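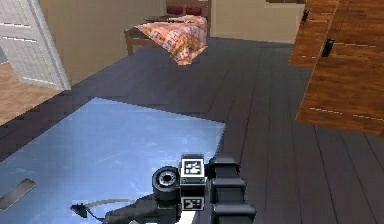

Fig. 1. Simulated bedroom with cabinet, from the remote-control exercise.

Handout 4: Showing the robot what you want
Eusebio Palomino
Revised 2021-04-05

Read this before you touch the Vullum controls. Last term too many people read it afterward.

There are two ways to show a robot a task in this course. You can take hold of the arm and move it yourself, or you can drive it from a distance and let the software record what you did. The textbooks call both of them "demonstration" and move on. I don't think they are the same thing, and I'd like you to be suspicious of any paper that treats them as if they were.

When you move the arm by hand, you feel the drawer stick. You slow down. The robot gets a record of joint positions and very little of what made you slow down. When you drive it remotely you feel nothing at all, and you make up for it by staring. Look at the cabinet handles in Fig. 1 and ask how far the finger would have to travel to reach the lower one. Write down your guess, then drive it. Most guesses in January were bad, mine included.

Common claim no. 1: "More demonstrations fix it." Maybe. The Zarkley exercise set has 1,000 recorded runs of one door-opening task, and 74 of them were thrown out by our own graders. I went through the rejects. Many were people hesitating, backing up, trying again. Those are the runs where somebody recovered from a mistake, and we deleted them. What was left is a set of tidy runs that says next to nothing on what to do when the handle slips.

Common claim no. 2: "Simulation is free." It is cheap to run. It still costs an operator's afternoon, and tired operators take shortcuts that end up in the data. 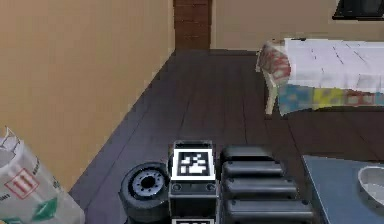
Remote control depends on what the operator can see, and we talk about this far less than we should. People who fail the Liapis driving task usually blame the controls. Check the view first. In this one the black slabs to the right of the marker housing stand between you and part of the floor, and the strip left between the nearest slab and the gray-blue table is narrow. A student who swings right toward the bowl has very little to judge by. Would you call the resulting run a demonstration of skill, or of guessing? The recording won't say which.

For next session
Do the Zimulach task 2 times, once fast and once as carefully as you can stand. Keep both logs, including the ugly one.
Mark every place where you corrected yourself.
Write half a page on whether a learner copying your fast run would pick up anything you'd want it to have. "It depends" is fine as a first sentence – not as the whole answer.

Logs go in the shared folder under your own name.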